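Updated 2018-10-03

# Window room, Midatus building: blinds, valance and ceiling

This page belongs to the room record for the second floor of the Midatus building. It covers the street side only: the large window, the narrower section next to it, the valance box and the slatted ceiling. Lighting circuits and floor finishes have their own pages. The paper drawings are in the Kapoor binder, under the room number.

The blinds are roller type, with a pale gray-white fabric that goes by the name Laston in the fit-out schedule. The schedule gives a tube diameter of 42 mm for both blinds. The large window has one wide blind, and a second, narrower one continues toward the corner. The two operate separately and can be left at different heights.
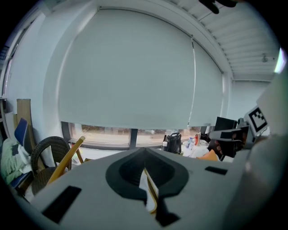
The wide blind is normally set to stop short of the sill. The gap lets in some daylight at the bottom and keeps the hem bar off the sill, where it used to rub. Users who want the room darker can lower it the rest of the way. The setting in the record is the everyday one and should be restored at the end of a booking.

## Notes on the parts

**Wide blind.** Manual, worked by the pull cord on the right side. Pull straight down. Pulling at an angle makes the fabric track to one side, and after a few weeks the edge starts to fray against the bracket. If the fabric has already tracked, raise the blind fully, check that the roll is even across the tube, and lower it again slowly. Do not correct it by tugging on the hem bar.

**Narrow blind.** Same fabric and same tube. It takes less force than the wide one, and most of the overwinding faults in the log are on this unit. The upper stop was reset in December and has held.

**Valance box.** White, spanning the upper part of the wall over the window. It hides the tubes and brackets. According to the schedule the front board is held by clips spaced at 400 mm and can be removed without tools. Start at the corner end. The clips are a Gisow part and the spares are in the drawer with the bracket covers. A clip that has lost its spring should be replaced, as bending it back lasts a month at best.

**Window.** Large panes divided by a dark vertical mullion, facing the street. On overcast days the light is flat and even and the blind makes little difference to glare. On clear afternoons it makes a lot of difference, and the wide blind should be down before the projector is used. Condensation on the lower glass is wiped from the sill with a dry cloth. Spray cleaner has marked the hem bars before.

**Ceiling.** White linear panels laid parallel. The panels lift out one at a time for access, with a spacing of 80 mm listed between centers. Mark each panel on the back with its position before taking it down. They look interchangeable but several were trimmed on site, and the trimmed ones leave a visible gap if they go back in the wrong order. Panels with fixtures in them stay in place unless the work order says otherwise.

**Walls.** White, with a light gray finish where the wall turns at the corner. The white is a standard matte and can be touched up from the store. The gray was mixed separately. A small touch-up will show, so paint to the nearest edge.

**Board.** The tall tan wooden board leaning against the wall on the left is not listed in the schedule and has no asset number. It should be moved to the material store, or labeled if it is to stay.

## Cleaning

Dust the fabric with a soft brush or a vacuum at low power, with the blind fully down. Work from the top. No water on the upper third, where it can wick into the roll. Spots lower down can be dabbed with a damp cloth and must dry before the blind is raised. The cord can be wiped at the same time.

## Open items

- Cord on the wide blind: confirm whether a wall cleat was ever ordered.
- Narrow blind: 2 mm shim at the corner bracket, recorded on paper but not in the schedule.
- Valance: end cap to be checked when the front board is next off.
- Board: owner to be found.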